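Hismont toy library issues revised play kitchen set

2024-01-04

The Hismont toy library has replaced its old play kitchen kit with a revised set, available to members and to registered child care groups from this month. The kit combines cookware, tableware, pretend food and a toy toaster oven. It takes the place of two smaller kits, a cooking kit and a fruit kit, that were withdrawn in November.

The library holds 2,000 items in its catalog. Play kitchen kits accounted for 413 loans last year, more than any other category except wooden track. They also accounted for most of the incomplete returns. According to Elif Naz Ekinci, who manages the catalog, the usual missing parts were small fruit and the ketchup bottle.

"The old kits were packed by whoever was at the desk, and the list taped inside the lid did not always match," Ekinci said. "A fruit would go out in one kit and come back in the other."

The contents were laid out on a white table for checking before the new list was drawn up. The large oval plate, in a pale lavender gray, is the widest flat piece and goes into the bin first.
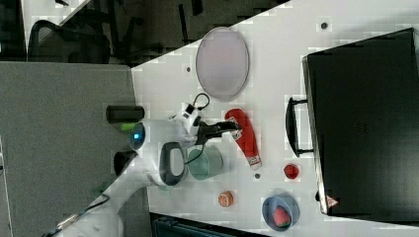 LOANS AND EQUIPMENT

The revised kit is issued in one bin with a divider. Cookware and plates go on one side, food on the other. The toaster oven is carried separately in a cloth bag with its own tag, and both tags must be scanned at the desk.

Pieces were selected from stock bought over several years from two suppliers, Omum and Wike, so colors vary within the kit. Most of the cookware is in pale greens, with black used for the pots. The library did not try to match shades. Erdal Bilgin, who handles repairs, said that size and finish were the main tests – a piece had to fit a small hand and have no seam that traps food or dirt.

The banana is the peeled type, with the strips spread outward. It was kept in spite of its shape, which takes up more room in the bin than a closed one. The cup with the looped handle also stayed in, and is now stored inside the large green oval piece to save space.

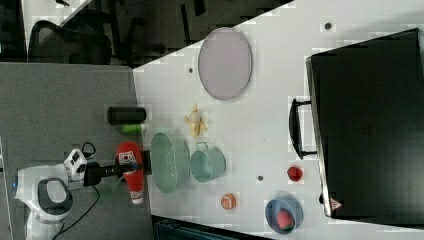 Can a borrower take only the food pieces and leave the cookware behind?

The kit is lent as a single unit. A borrower who wants only the food must still sign for the full bin, but may ask the desk to hold the cookware side until the loan ends.

The loan period is five weeks, with one renewal if no other member has placed a hold. Child care groups can book up to two terms ahead. A missing piece is charged at replacement cost, and the charge is dropped if the piece turns up before the next loan goes out.

Cleaning rules have also changed. Cookware and plates are to be washed by hand in warm soapy water and dried before packing. Food pieces should be wiped only. Labels on the older bottles lift when soaked, and Bilgin has asked borrowers not to put them in a dishwasher.

The blue bowl with the red fruit in it is listed as one line in the new inventory, with the loose strawberry on a separate line. Under the old list, both were entered as "berry," and desk staff could not tell which one was absent.

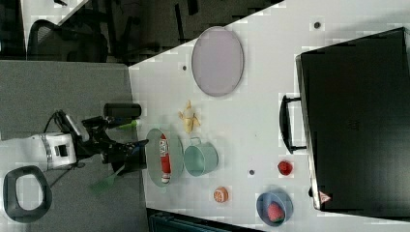 Inventory cards are now printed on heavier stock and show the name of each piece next to a line drawing. The drawings were made by Kevser Sezer, who also drew the cards for the library's puzzle shelf. Spare cards are kept at the desk and can be sent by email on request.

The toaster oven was the last piece to be approved. It has a silver frame, a bright blue interior, a black door handle and two round black knobs. Bilgin checked the hinge and the knob fixings before it was tagged. The glass door should be kept shut during transport, and the oven should not be packed under the bin.

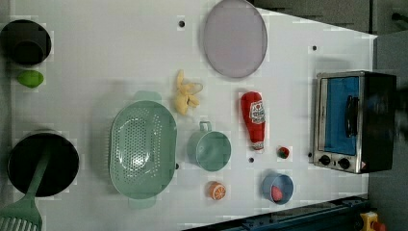

A second kit of the same type is planned for the Idlow branch, where 77 families are registered. Itzel Becerra, the branch coordinator, said it would be assembled once a suitable colander had been found. The branch has its own shelving, and the bin size has already been confirmed.

Members who still hold parts from the withdrawn kits are asked to return them to either desk. No charge will be made for late return of these pieces. Holds on the revised kit can be placed in person or by phone during opening hours.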